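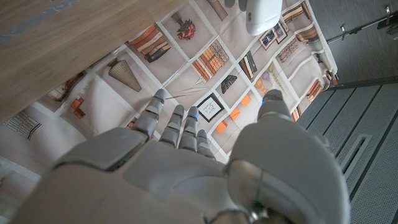 Part of the cloth, with the books and the red flower in the pot

Folding table linens, prints and stains > Picture-square cloth, what is it and how do I wash it

gtroncoso
Posted 9/26/18
I have a pale beige cloth printed all over with white-bordered squares, and each square has a small picture in it. Stacks of books, a plant, something pleated like a fan, a brown and white check. I bought it secondhand in June with no label. Two questions. Does anyone know if this was sold as a tablecloth or as yard goods? And can it go in a normal warm wash? It measures 106 inches on the long side.

hemline_49
If there's no label, look along the selvage for a printer's name. If all the sides are hemmed and you can't find a selvage, it was probably sold finished. I have a curtain panel with the same kind of layout and mine said Hovura on a tag.

gtroncoso
No selvage that I can find. Two sides have a machine hem and the other two look like somebody did them at home.

T. Rønning
Then it was cut from yardage, or cut down from something bigger. Wash it cold the first time. The oranges and dark browns are the ones I would worry about. Rub a damp white rag on one of the book spines before you do anything else.

hemline_49
I disagree about cold. If it's cotton, wash it warm now and let it shrink before you redo those hems. Otherwise you do the work twice.

T. Rønning
She doesn't know that it's cotton.

gtroncoso
The rag stayed white, for what it's worth. I'm going cold. I also need to know about tape, and I'll put it in this thread so I don't start another one. The table has a wood top, light brown with the grain running across, and there is a rectangle marked out on it in gray tape.
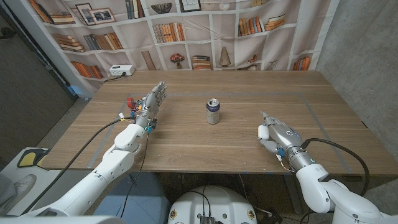 I want to put the cloth on that table later and I don't want adhesive coming through onto the back of it. The tape has to stay down for now. When it does come up, what takes the residue off without hurting the finish?

Ackroyd
Warm it with a hair dryer on low and pull it back slowly, flat against itself. Whatever stays behind usually comes off with a little cooking oil on a cloth, left for 8 minutes. Then dish soap and water, and dry it right away.

hemline_49
No oil on bare wood. It'll leave a dark line exactly where the tape was. Mineral spirits, and try it underneath the table first.

Ackroyd
I've done it on two tables with no line. Both were varnished, though.

gtroncoso
I think ours has a finish on it but I'm not certain. Will a drop of water tell me?

T. Rønning
Yes. If it beads, there's a finish. If it soaks in and goes dark, leave the oil in the kitchen. And put drinks on a coaster either way.

gtroncoso
It beads. I'll try the hair dryer first and post again after the tape comes up.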